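Wed 9 September. Thread on the arm Priit and I are putting together in the shared workshop at Lencombe. I said in autumn it wouldn't save us any labour and I'm saying it again now.

The pitch: it sorts the parts bin while we have a cuppa. The reality: it picks up one thing at a time, I stand beside it, and the kettle's gone cold.

We're at $400 so far, not counting the Saturday arvo I lost to gripper alignment. Priit doesn't count his either.

Rigid stuff I'll give it. Boards have edges. Wire is another matter - it has no shape the software can plan for, and the planner reports a "confident grasp" on just about anything.

Flora reckons more test grasps will fix it. The log's at 1,806. How many more, mate?

Blue and white twisted wire, and a red board:

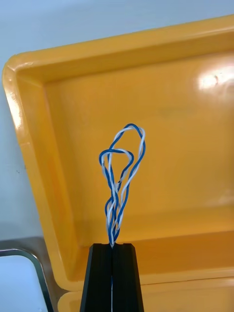
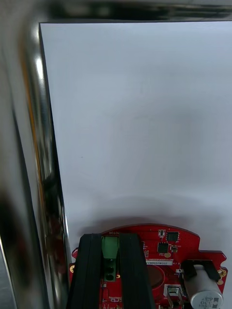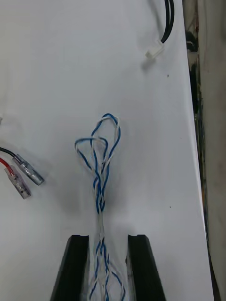

10/16

Holding a thing isn't sorting it. The colour matching hasn't been written yet, and Darnell wants to demo this in November.

I've told him I'll come if he brings a bin of our real offcuts - the manky ones, not a tidy bundle.

Next job is the cable strain relief. I'm doing that by hand.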